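Preparing Concert Dress for the Season: Care and Storage of Black Formal Wear

This guide is issued by the Lengyel Choral Society wardrobe office for all singing members. It explains how to clean, press and store black concert dress between performances. Members who joined before the move to the Arel Street hall should note that the storage rules have changed.

Before you begin

Read the care label on every garment. Jackets and trousers marked "dry clean only" must be taken to a cleaner and should not be treated at home, even for small spots. You will need a soft clothes brush, a clean white cloth, a press cloth, an iron with a low setting, and a breathable garment bag. Plastic covers from the dry cleaner are not suitable for storage and should be removed on the day the garment comes home.

Step 1. Empty and brush

Empty all pockets, including the inside breast pocket. Hang the jacket on a wide-shouldered hanger and brush it downward from the collar. Turn up the trouser cuffs, if any, and brush out the lint that collects there. Allow each garment to air for 30 minutes before it is placed in a bag.

Step 2. Treat small marks

Dampen the white cloth with cool water and press it against the mark. Do not rub. Rubbing raises a shine on black wool that cannot be removed afterward. Makeup on collars should be left to dry and then lifted with the brush before any water is used. If a mark remains after 2 attempts, take the garment to a cleaner and point out the place.

Step 3. Care for neckwear

Pre-tied bow ties should be unfastened and laid flat on a clean, pale surface, where lint is easy to find. Remove lint with a strip of tape wound around the fingers, sticky side out. Satin and silk must not be touched directly by the iron. 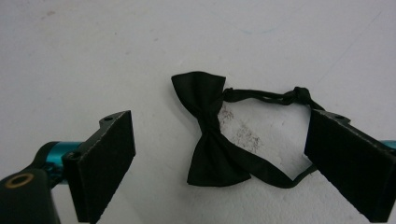
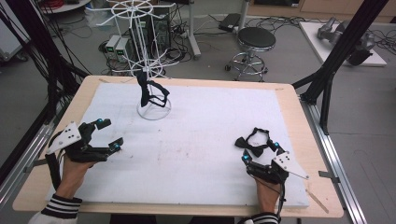 Ties that have lost their shape may be held over steam for a few seconds and shaped by hand. Let them cool fully before moving them. Neck straps should be stored open, without a fold at the adjuster, and the hook should be checked for loose stitching. Replacement hooks are available from the wardrobe office on rehearsal evenings until 9:00 p.m.

Step 4. Press

Set the iron to low and place the press cloth over the fabric. Lift and lower the iron; do not slide it. Press trousers along the existing crease. Lapels should be pressed from the underside only, and the roll of the lapel should be left soft.

Step 5. Store

Place no more than 4 garments on one section of rail. Shoes are to be kept in their own bags on the lower shelf. Cedar blocks may be used, but mothballs are not permitted in the shared wardrobe, as the odor passes to other members' clothing. Label each bag with your surname and voice part.

Borrowed items

Members using concert dress from the Tremine loan collection must return it cleaned by the end of October. Items needing repair should be handed to Aleksandra Domański with a written note attached to the hanger. Requests for a different size go to Csenge Szabó. Please do not alter hems or move buttons on loan garments.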